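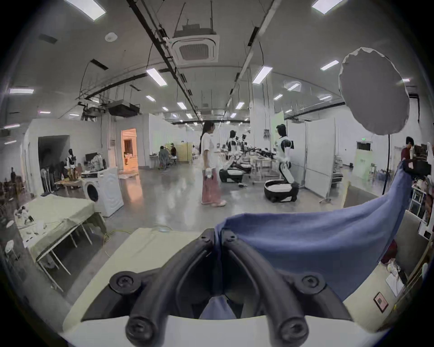

Buscar productos…

Inicio Textil hogar Cama Bajeras Lavado y plegado Ofertas Contacto

Bajera ajustable Domero, verde salvia

Ref. Domero 142. Disponible. Envío en 7 días laborables, península. Baleares y Canarias consultar antes, que los portes cambian.

Sábana bajera de punto de algodón, lisa, con goma en todo el contorno. Color verde salvia claro, el mismo tono de la temporada pasada. Se vende suelta. Encimera y funda de almohada aparte, ver más abajo.

El número de la referencia es el ancho máximo de colchón: 142 cm. Si el tuyo pasa de ahí, esta no. Hay una talla mayor en camino pero sin fecha todavía, así que no la reservamos.

Para qué la quiere la gente. Para dormir, claro. Y mucha para el cuarto de la colada: se pone en un colchón que ya no se usa a diario y ahí se extiende la ropa recién salida de la secadora, se estira, se dobla, se apila. Superficie ancha, blandita, a una altura donde no te dejas los riñones. Una mesa va bien para camisetas y trapos, para un pantalón largo o un pijama entero se queda corta y acabas con media prenda colgando. En un colchón cabe todo de largo.

El verde claro ayuda. Los calcetines negros se ven, los blancos también. Con sábana blanca los calcetines blancos desaparecen y aparecen al hacer la cama tres días después.

Qué trae

Una bajera. Una bolsa de la misma tela con cordón, sirve luego para meter pinzas o para llevar la muda de viaje. Etiqueta de lavado cosida en una esquina por dentro, no pica. Nada más, sin cartón ni perchita.

Tacto y peso

Gramaje medio. Ni la fina de verano que transparenta el colchón ni la de franela. La usamos de mayo a octubre sola y en invierno con la manta encima, sin problema. Al principio viene con algo de apresto, se va al segundo lavado. Si la notas tiesa al abrirla es eso, no está defectuosa.

La goma aprieta bien. Truco de siempre: primero las dos esquinas de la cabecera, luego la de los pies en diagonal y la última que te queda tirando desde abajo, con la palma, no con las uñas. Si la última no llega es que la has puesto girada, pasa muchísmo. El lado largo lleva la costura marcada en verde más oscuro.

Arrugas

Pregunta habitual. A ver: es algodón, algo se arruga. Puesta y bien tensada queda bastante plana, con alguna marca suave repartida que se va al pasar la mano. No hace falta plancha. Si la guardas hecha una bola en el armario pues sí, tendrás que plancharla. Temperatura media, del revés.

La ropa que dobles encima es otro tema. Las prendas largas y blandas, mangas, perneras, tienden a retorcerse por la punta de donde tiras. Coge el extremo, sacude una vez, déjala caer y alisa desde el centro hacia fuera. La tela azul suave es la misma historia: punta apretada, tramo del medio liso, y el resto en pliegues grandes hasta que lo abres.

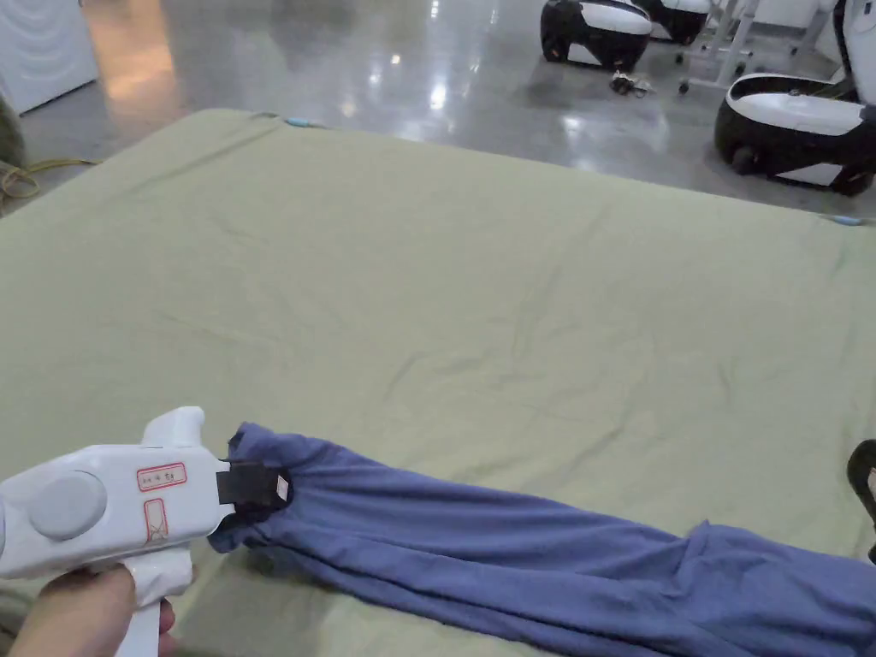 Lavado

Primer lavado sola, siempre. Agua fría, detergente líquido, sin suavizante la primera vez. Suelta un poco de color, poco, lo justo para fastidiarte una camiseta blanca.

Después con colores parecidos, programa de algodón normal. Carga frontal mejor con el tambor a media carga: las bajeras con goma se tragan lo demás y te sale todo metido en una esquina, mojado. Si te pasa, parar, sacar, desenredar, otro centrifugado corto.

Secadora sí, a baja. A tope encoje la goma y eso no lo cubre la garantía, lo decimos aquí y en la etiqueta y aun así llegan devoluciones por esto. Tendida: del revés y por el lado largo, a la sombra si puede ser. El verde aguanta bien pero el sol de agosto puede con todo.

Lejía no. Quitamanchas con oxígeno bien, en frío.

Cómo doblar la bajera (sin pelearse)

1. Manos dentro de dos esquinas, del revés.
2. Junta las manos, una esquina dentro de la otra.
3. Busca la tercera, la metes igual. Luego la cuarta.
4. Encima del colchón, goma hacia arriba. Alisar. Te queda una especie de rectángulo con un lado feo.
5. El lado feo para dentro, en tercios.
6. Otra vez en tercios, a la bolsa.

La primera vez sale regular. Da igual, nadie abre tu armario.

Medidas y datos

Ancho máximo de colchón: 142 cm
Largo: estándar, consultar si el colchón es extra largo
Goma: contorno completo
Tejido: punto de algodón
Color: verde salvia claro (único)
Altura de colchón: normal y alto. Con topper grueso va justa, avisados
Peso para el envío: entra en el paquete pequeño

Tirada de 1000 unidades para esta temporada, todas del mismo baño. Si quieres dos iguales pídelas juntas. La siguiente tirada puede salir medio tono más clara o más oscura y luego vienen los correos.

Combina con

Encimera Domero verde salvia. Mismo punto, sin goma, dobladillo ancho arriba. Se agota antes que la bajera, no sabemos por qué.

Funda de almohada Domero, una unidad. Cierre de solapa, sin botones.

Mantel Zuvammont verde claro. Para mesa plegable de las de patas metálicas finas. Cae por los lados sin llegar al suelo, se quita y a la lavadora con lo demás. No es el mismo verde exacto que la bajera, se parece. Para la mesa auxiliar de la colada, donde se deja lo pequeño, calcetines sueltos, pinzas, lo que sale de los bolsillos.

Ropa de casa Soylu en azul lavanda. Suelta, blanda, no se plancha. Tallaje amplio, si dudas coge la menor.

Cestas Pliltent. Plegables, planas caben detrás de la puerta o en el hueco junto a la lavadora. Dos tamaños. La grande llena pesa lo suyo.

Quedan 76 lotes de bajera más funda con precio de lote, hasta fin de existencias. El descuento se aplica solo en la cesta, no hay código.

Preguntas que nos llegan

¿Vale para sofá cama? Depende del grosor. En colchones muy finos la goma sobra por debajo y se mueve. Hay unas pinzas tensoras en Accesorios que lo arreglan bastante.

¿Protege el colchón? Del polvo. De líquidos no, es punto normal. Poner protector debajo.

¿Hace bolitas? Con velcros en el mismo lavado, sí. Cierra los velcros. Y las cremalleras.

¿Se puede usar solo para doblar ropa y no para dormir? Es tuya. Muchos clientes lo hacen, se lava menos y dura una barbaridad.

¿Más colores? De momento no. El arena se dejó de hacer.

¿Se nota el pelo de gato? Se nota en todas. En esta sale bien con rodillo.

¿La bolsa se vende suelta? No, pedirla es gratis si la tuya vino rota. Escribir con el número de pedido.

Cambios y devoluciones

Sin lavar y en su bolsa. Usada no, por higiene, salvo defecto de costura o goma. Para defectos mandar foto de la costura y otra de la etiqueta, con eso suele bastar y no hace falta enviar nada de vuelta hasta que contestemos.

Los cambios de talla en este modelo no existen porque hay una talla, así que medir el colchón antes. De lado a lado, por arriba, sin contar la colcha. Con metro de costura mejor que con el rígido.

Recogida en tienda posible, avisar el día antes para tenerla preparada.

Ficha revisada: 20 sep 2020. Corregido el orden del doblado, faltaba un paso. Añadido el mantel Zuvammont.

Compartir 142 Guardar 76 Comentarios 7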